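Print this article | E-mail to a friend

Setting limits for tableware handling

Mavside's draft practice note on gripper work with ceramics runs to 20 pages, and its lead author, a standards engineer at Priden, would have preferred it shorter.

"Most of it is definitions," she said. "What counts as a grasp, what counts as a release. People skip those and then their records don't line up."

The note covers hand-held grippers and arm-mounted ones under the same clauses. Pad condition comes first. Foam must be inspected at the start of each session, and a pad is replaced after up to 3000 grasps, sooner if it is torn.

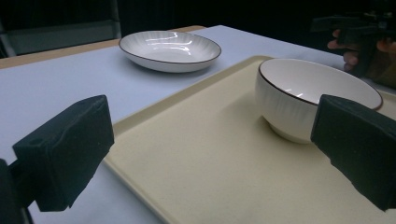

Ribbed bowl on a tray, with a plate behind it, between foam-covered gripper fingers.

Clause 4 deals with glazed ware. "Glaze reflects the overhead lights, and your vision system reads the glint as an edge," she said. "We ask for the lighting to be recorded. We don't tell anyone what lamp to buy."

Gradisum tested the draft in February and logged 2505 placements, of which 1114 were onto trays.

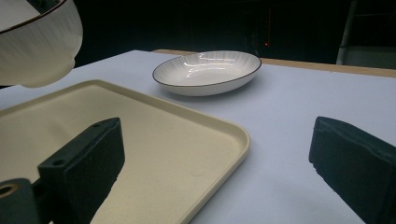 She regards the tray lip as the weak point in the current wording. A dish lowered at an angle can touch the lip before the base is down, and the draft doesn't say whether that is a contact fault. Effiong has asked for a fixed clearance. She wants it left to the site, provided the figure is written down before work starts.

"If you choose it afterwards, it isn't a limit," she said.

Comments on the draft are open until the next revision.

Reader comments (2)

benchtop_k: Does clause 4 apply to matte ware? Our colour calibration is different for it.

R.T.: Agree with Effiong. Leaving it to the site means no two labs can compare.

We use cookies to remember your settings. By continuing you accept our cookie policy.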